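About Ongart

Home
The Room
Rates and Hours
Storage
Contact

Who we are

Ongart is a shared workroom in Erdale. We rent floor space, tables and storage to people who need more room than they have at home or at the office. Some members come in for a morning. Others keep a shelf here all year and use it most weeks.

The company started as Flodov, a furniture repair business that had more floor than it needed. People in the same street began asking if they could lay something out on the spare half, and after a while the rent from that was steadier than the repair work. The repair side was wound up and the name was changed. A few of the older invoices and one set of keys still say Flodov, and the bank took almost two years to get it right on our statements.

We now have 323 members. Most are small firms and clubs, along with a number of people working on their own.

What the room is for

Members use the floor for work that has to be spread out: sorting stock, packing orders, trying out a stall before a fair, rehearsing, running a class, building something that is too big for a garage. We do not ask for a detailed plan when you book. We do ask how many people are coming, how much floor you want, and whether you need tables.

We do not allow spray paint, open flame, or sanding without extraction. If you are unsure about a material, ask before you bring it in. We have said yes to most things.

The room is a single large space and we keep it that way. There are no booths and no fixed partitions. We tried rolling screens for one season. They blocked the light, they were always in the way of somebody's cart, and people moved them without telling the next group. They were sold.

Bookings overlap, so you will usually share the floor with others. Tape is available at the desk for marking out your area. Please use our tape, as it comes off the floor cleanly.

Tables and chairs

Tables are included in the rate. They are not assigned. Take what you need and put it back against the wall when you finish, dry and with nothing stuck to it. Round tables are good for meetings and for sitting down to eat. If you need a long run of surface for packing or cutting, tell us when you book and we will hold the trestles for you.

Wobbly tables should be turned upside down and left by the desk. We check them at the end of each day. Years of repair work left us with a good stock of screws, glides and spare feet, and most tables are back the next morning.

Storage

There are 394 numbered storage spaces in the building, counting lockers, shelf bays and the floor squares downstairs. Lockers are rented by the month. Shelf bays are rented by the quarter and come with one label holder. Write your member name on the label and the date you expect to clear the bay. Items without a label are moved to the holding cage, and we write to you before anything else is done with them.

Heavy boxes go on the bottom. Please do not lean long items against the ends of the shelves. Batteries must not be left charging overnight.

The Fomero system

Fomero is our booking system. It was put together for us and is used at both of our locations, the main room and the smaller annex on the other side of the yard. It shows which parts of the floor are taken, which shelf bays are free, and when your locker is due. You can change a booking up to two hours before it starts. After that, call the desk.

If Fomero shows the floor as full, it is still worth calling. Groups often book more space than they use.

Opening times

The desk is open on working days. Members with a key tag can come in outside desk hours. We close for part of August to clean and reseal the floor, and during that time everything in the floor squares has to be moved. Shelf bays and lockers can stay as they are. Notices about the August closing are sent out by email and posted by the door.

Rates were last changed on 8th March and are listed on the Rates and Hours page.

The main room 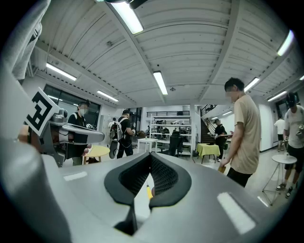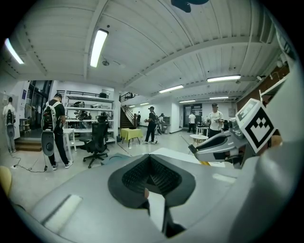

Lighting is the thing new members ask about most, usually because they plan to take product photos or match colors. We use fluorescent tubes throughout the main room, and members can ask for a row to be switched off during a quiet booking. The white ceiling helps to spread the light, deep beams and all, and the tubes run on toward the back, so a table away from the windows is still fine to work at. For color matching we suggest bringing your own lamp. Tall shelving like the white metal unit in the second picture can throw a shadow on whatever is next to it, and you may want to set up a little way out from it.

Visiting

You are welcome to look at the room before you join. Call the desk or send a message through the Contact page and give us a time. A visit takes a few minutes. Bring measurements if you have something large in mind, including its height when upright, and we will check it against the door.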